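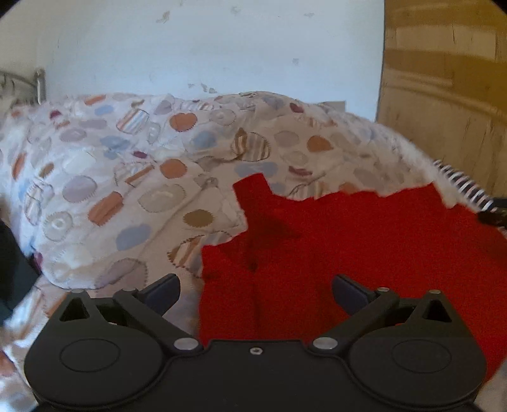 Purnel slip fault (also "the Purnel drift") is a fault of hand-held gripper tools used to record household work, chiefly clothes handling on beds. Named after the Purnel finger pad, where it was first written up. Closing width is logged wrongly — the tool reports a grip on cloth when the pads are still apart.

Cause

Wear at the pivot pins. Play in the linkage lets one arm lag behind the other. Leif Kirkegaard put the onset at roughly 2000 closings; Clelo, who service the tools, dispute this. Thin garments worst affected, thick bedding less so.

Discovery

Came to light in January, when Catarina Prata checked 389 recordings made at Mastau and found 200 with false grips. Robot arms trained on them closed on air above the bed, then carried on folding. One arm drove its fingers into a matress and tripped its cut-out. No injuries.
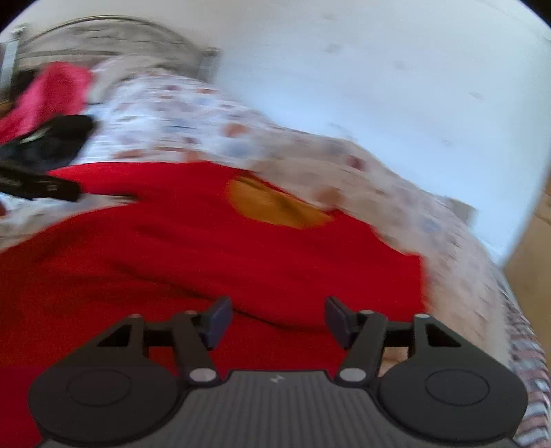

Svend Thorlacius objected that the pins were a red herring and the width sensor had never been zeroed properly, so new pins would only hide teh problem. No test has settled it.

Remedy

Pins swapped, width re-zeroed before each session. Akbari tools have a 5 mm check block for this. Older recordings — mostly withdrawn.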